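**News from Enache: our new sausage filler line is open for orders**

Lorley, February

Hello from all of us at Enache! I usually leave the press releases to people with tidier desks than mine, but I've been waiting nearly two years to write this one, so you'll have to put up with me.

From this month we're taking orders for the Miren, our new vacuum filler for small and mid-sized butchers, sausage makers and cooked meat producers. It's built at our works in Lorley, it fits through an ordinary shop doorway (we measured a lot of doorways) and it'll run happily on a normal three-phase supply. The hopper holds 40 litres, which our customers kept telling us was the size they wanted, and it tips forward on a hinge so you can clean behind it without climbing on anything.

I should say where it came from. Our older filler, the Erley, has been a good friend to this company. We've sold 751 of them, and plenty are still working every morning in back rooms up and down the country. I've got a soft spot for it. But it was designed when most of our customers made two or three kinds of sausage, and now I walk into shops making a dozen, some with big chunks of apple or cheese in, some with hardly any fat, some with no meat at all! The Erley can do those, with patience. The Miren does them without the swearing.

The main change is the pump. It's a vane type with a wider inlet, so coarse mixes go through with much less smearing, and the portion size is set on a plain dial with a display next to it. We did try a touchscreen on the first prototype. Our testers wore gloves, the gloves were greasy, and that was the end of the touchscreen. 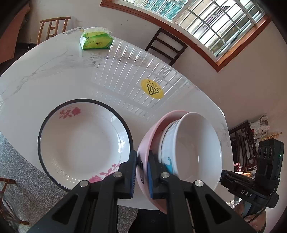 Melati Hartono had the second prototype for nine weeks, and her view was that the portioning was good from the first day but the clean-down was what won her over, because she was getting home before dark again. She also told us the casing horn was a pain to line up and that we should be ashamed of the noise it made. Fair enough, Melati. The horn now has a notch so it only goes on one way, and the motor sits on rubber mounts. She's had a go on the new version and says she can hear the radio.

Daranee Noiphan led the design, and I don't think she's had a proper lunch break since the first drawings. She asked me to mention the seals, so I'm mentioning the seals: they're the same across the whole machine, in one size, and you can change the lot with your hands and a blunt pick. If you've ever hunted for an odd-sized seal during the Christmas rush, you'll know why she was so keen on it.

We've also thought about what happens after the van drives off. Every Miren comes with a morning of training at your own premises, with your own recipes, from Dewanti Latuheru or one of her team. Dewanti will want to see the machine stripped and put back together by the person who'll be cleaning it, so please don't only send the boss. Spare parts are held at Lorley, and anything ordered by two in the afternoon goes out the same day.

If you've got an Erley, don't panic! We're carrying on with parts and servicing exactly as before, and we have no plans to stop. If you'd like to trade yours in, we'll take £400 off the price of a Miren, whatever state the old one's in, as long as it's complete. The good ones will be refurbished and sold on with a fresh guarantee, and the tired ones will be stripped for parts.

The first machines leave us in April. We're a small works and we build them one after another, so the later you order the longer the wait will be, and I'd sooner tell you that now than on the phone in May.

We're holding open mornings in the demonstration room at Lorley all through March, from eight o'clock. Bring a tub of your own mix, the more awkward the better, and we'll run it through for you. There'll be bacon rolls. Halima Ajayi is keeping the list, so do get in touch with her first so we know how many rolls to butter.

Qistina Goh
Sales Manager, Enache

**Notes for editors**

- Demonstration mornings, trade-ins and orders: Halima Ajayi, Enache sales office, Lorley
- Technical questions about the Miren: Daranee Noiphan, design office
- Product photographs and a full specification sheet are available from the sales office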